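Bedroom Week at Sepúlveda House
2019-01-29

The beds are going together at last, and I'm so happy with how the back bedroom is coming along! We wanted soft, quiet colors in there with one good shot of blue – and I think we got it. The Flerkcombe rooms are up next, in February.

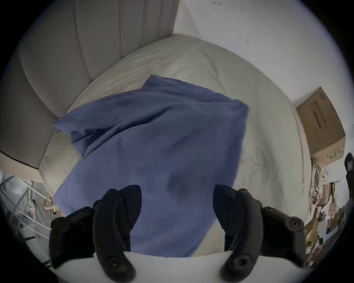
Blue on cream, before any smoothing. I love it next to that padded headboard with its tall channels, and the pale wood of the bed frame warms everything up.

Walls stay plain white for now (I keep changing my mind about art!). The rest of the Musden linens get their own gallery once the closets are done.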